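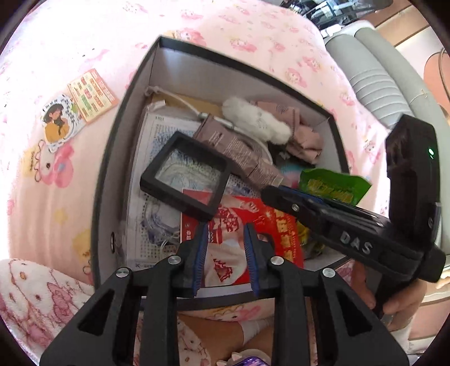

A box of small belongings on a pink bedsheet.

Letting Go of Small Things: Notes from the Spring Swap

Every March our building on Bellis Street holds a swap of household things, and every year I promise myself that I will prepare for it early. This year I started only when the notice was already hanging by the mailboxes. I would like to share how it went, as several neighbors asked me to write something for the newsletter, and also because the next swap will come in the fall and there is time to do it better.

I moved to this city from abroad with two suitcases. In the first years I owned very little and I knew exactly where everything was. Then, slowly, the apartment filled. It did not fill with big things, because a sofa or a table is a decision and you think about it for weeks. It filled with small things: spare buttons, chargers for phones I do not have anymore, instruction sheets, gift boxes which were too nice to throw away, postcards, foreign coins, keys.

My first attempt at sorting was by room. I took the bedroom, then the kitchen, then the hallway. This was a mistake. When you sort by room, you find scissors in each room and each pair looks necessary. Only when I put all the scissors together on the bed did I understand that I was keeping enough of them for a tailor shop. So I began again, by kind. All the cables in one place, all the papers in another, all the pens in a third. It makes a terrible mess for one evening, but after this evening you know what you have.

For the papers I made a simple rule. If it is an instruction sheet and I no longer own the object, it goes to recycling. If I still own the object, I look whether the instructions are also on the website of the manufacturer, and if they are, it goes to recycling too. Out of a thick folder I kept in the end 16 sheets, and I suspect that I will not open most of them. The Plukano kettle, for example, has one button. I do not know why I kept its booklet for so long.

Receipts were harder. I was taught at home that one keeps every receipt, and my hand did not want to let them go. A friend from the Elen community center, where I take the evening sewing class, suggested that I photograph the important ones and write the name of the item and the month of purchase in the title. It took me one rainy afternoon and it was rather pleasant, with the radio on.

Then come the things with memories, and for these I do not have a rule. I had a tin of letters, some small presents from colleagues, a broken watch. I read in a magazine that you should do these last, when you are already trained by the easy decisions, and I agree with this advice. I would add that you should not do them late at night. At night everything seems to be important. In the morning I could give away the vases without any sadness, and the letters I kept, all of them, and I do not feel guilty about it.

Now some words about the swap itself, for those who are new in the building. It takes place in the ground floor hall, from ten in the morning until two. You bring your things clean and in working order, you put them on the table for their category, and you may take whatever you like from any table. You do not need to bring something in order to take something. What remains at the end is collected by the Clovalon thrift store, which sends a van – please do not leave anything in the hall after the van has gone.

In March there were 94 items on the sign-in list, more than I expected for such cold weather. The kitchen table was empty very fast. Books moved slowly at first, but later some students from the fourth floor came down and carried away full bags. The table with electronics was, I must say, a little sad. Many chargers came in and almost none went out. If you bring a charger in the fall, please put a label on it and write which device it belongs to, otherwise it is only a cable and it will go home with the van.

A few more requests for the next time:

Please put small items in a box or a clear bag. Loose beads and screws fell on the floor and it was difficult to gather them.

Games and puzzles should be complete. If one piece is missing, write this on the lid.

No medicines, no cosmetics which are already open, and no food, even if the date is still good.

Clothes have their own swap, in the fall only.

I brought up to two bags of things to the hall and I took home one lamp, a pair of oven gloves and a cookbook in a language I cannot read, but with very good photographs. My neighbor laughed when she saw me with the lamp in the elevator. It stands now beside the armchair and gives a soft yellow light, and I had been reading in a bad light for years.

Since then I keep one shelf in the hallway closet for things that are on their way out. When I notice that I have not used something for a season, I put it there, and if I do not take it back it will go down to the swap. The shelf is already half full. There is a cake form on it which I have taken back once, and then returned.

The date for the fall swap will be printed in the next newsletter. If you have a folding table to lend, please leave a note in the box at the entrance, with your apartment number and the length of the table.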